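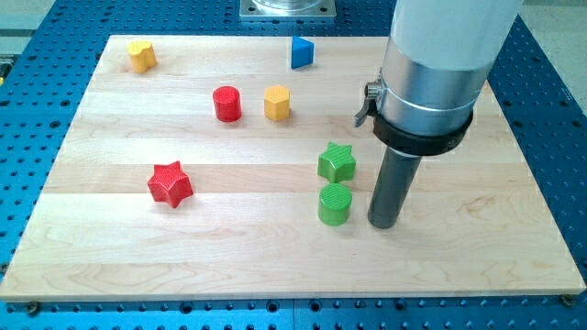
Best finish for a maple board that gets used every day?
Posted by Youssra Ait Brahim, 7/20/19

Hi all! I finished my very first glue-up in May, a maple board for rolling out dough, and I love it so much I keep going into the kitchen just to run my hand over it. I've been wiping it with mineral oil but it looks dull again after a week. Should I keep going, or switch to something tougher like varnish? I mostly make flatbread and the occasional pie crust. It's 40 inches long, so I can't exactly lift it into the sink.

Abdelghani Ezzat
Congratulations, a first glue-up that stays flat is a great feeling! Stick with oil. Varnish looks lovely until a bench scraper goes through it, and then you're sanding the whole thing back. A new board is thirsty, so flood it, leave it overnight and wipe off the extra in the morning. Mine took seven coats before it settled down. After that, try a paste of mineral oil and beeswax, it gives maple such a soft glow! Do both faces and don't skip the end grain, or it may cup on you. For cleaning, scrape off the dough, wipe with a damp cloth and stand it on edge to dry.

Brock Melnyk
oil. any drugstore mineral oil is fine

Mahmoud Alaoui
Agree with Abdelghani on the wax. If you want something harder, pure tung oil is wonderful, but check that the can really says pure and give it a few weeks to cure before any dough touches it. I did mine 13 years ago and it still rolls beautifully. What wood glue did you use, by the way?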